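Unit 4: Center of Gravity and Tipping
Instructor: Rutilio Galindo. Revised 3/7/23

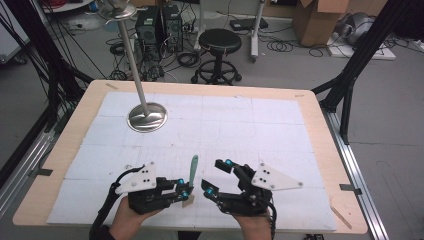

Fig. 1. Metal stand with a round base, on a table.

A free-standing object stays upright as long as the vertical line through its center of gravity falls inside its base. For a round base of radius r and a center of gravity at height h, the tipping angle is

tan(a) = r / h

Taller load, smaller angle. Added weight at the foot lowers h and raises the angle.

Worked case. A floor lamp has r = 300 mm and h = 774 mm.
tan(a) = 300 / 774 = 0.388
a = 21.2 degrees

The result assumes a rigid floor and no sliding. On carpet, use the reduced radius from the Ibarra tables.

Problems
1. Repeat the case with h cut in half.
2. Find the horizontal push at height h that starts tipping. Lamp mass is 4 kg.

Reading: Lisell notes, section 2. Problem sets are due in May.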